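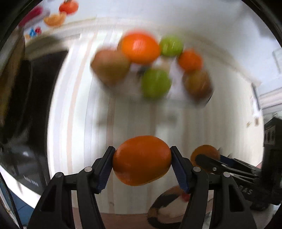
Thursday, fruit on the white table

Last updated: Thursday, 4:40 pm

Okay, writing this up before I forget which fruit was which. The plan for today was sorting and laying out the fruit for the Prilo set, and I got most of the way there, with one lunch break and one long argument with myself over whether a slightly blemished orange counts as a good orange. (I say yes. The spot is small, the peel is still shiny, and I'm not driving back to Nidport for one piece of fruit.)

Oranges first. I like the long ones better than the round ones for this. They don't wander off across the tabletop every time you bump a table leg, and they have an obvious lengthwise direction, so when I write "end to end" in the notes we all know what I mean. The round ones are prettier, I'll give them that! The big one looks great next to a green apple, and the white table makes both colors pop, so I'm keeping that pairing for tomorrow.

Weights, for whoever has the sheet open: the big bowl came to 2,314 grams with everything in it, and the bowl alone is 613. I weighed the bowl second, which is backwards, but the scale didn't seem to mind. One of the apples was 235. I haven't done the small ones yet, they can wait until I've found the flat tray. Embla Nordin, if you borrowed the flat tray, please put it back on the Hutapea shelf, no questions asked.

The cat spent part of the session curled up on the floor by the table, all black and orange and white, and I had to keep reminding myself where my feet were. She matches the fruit, sort of. Nothing on the floor goes back on the table without a rinse, same rule as last time, and I've written it on the whiteboard again in bigger letters.

Things I'd change: cluster the fruit a little looser. I keep putting it all in one clump in the middle because it looks nice, and then the apple is wedged in and you have to move two other things to get at it. A hand's width between pieces would do it. Also the Fastier wipes leave streaks on the white top, so I went back to a damp cloth and a dry one after, much nicer.

Still to do:
- small fruit weights
- rename the 3 entries I labeled "orange (other)"
- new paper bag for the apples, the old one is splitting at the bottom
- decide if lemons are in or out (I vote in)

Leaving the oranges out overnight, apples in the fridge, second shelf. Please don't eat the green ones until I've got all the numbers down.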